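**Otier pendant lamp, reissue or leave it alone?**

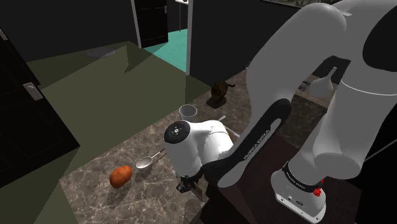

*Marble-look counter and dark walls, render*

**hulya_e** wrote:
Stutex is bringing back the Otier pendant in May. Same folded shade, new cord, LED board in place of the bulb socket. I have wanted one for years and the old ones go for 2,000 when they come up at all. Has anyone seen the new version in person? It would go over a dark kitchen counter.
-- Hülya Ersoy

**cordandcanopy** wrote:
Saw it at the Cikthorpe showroom on Saturday. The shade is good. The fold lines are crisp and the white is a little warmer than the original. My problem is the LED board. It's fixed in place, so when it fails you send the whole lamp back.

**Lurdes B.** wrote:
I own 2 of the old ones and I'd buy those again before the reissue. The shape only makes sense with a bulb inside. The top fold was made to hide the socket, and with a flat board there is nothing to hide. Now it's just a bump.

**sanna_shelf_guy** wrote:
Disagree. The bump is the lamp. If they had flattened it people would be complaining about that. Also the old sockets run hot and the paint yellows on the inside. I've repainted one and it was a miserable job.

**Lurdes B.** wrote:
Mine haven't yellowed. What bulb were you using?

**sanna_shelf_guy** wrote:
Came with a 60 watt in it. No idea what the last owner ran.

**Lurdes B.** wrote:
That would do it. The label inside mine says 40 max.

**hulya_e** wrote:
Is the light itself any good? I don't want a bright spot on the counter and nothing anywhere else.

**cordandcanopy** wrote:
Pretty even, but it was hung high. They had it next to the Sanna wall light, so hard to judge. It dims fine. Cord is 11 feet and you can shorten it at the canopy -- no need to cut anything.

**gray_primer** wrote:
For a dark room I'd skip both and get a shade that's open at the top. The Otier throws everything down and leaves the ceiling black.

**hulya_e** wrote:
I like a dark ceiling. I'll ask Stutex if they sell the board as a spare part and post what they say.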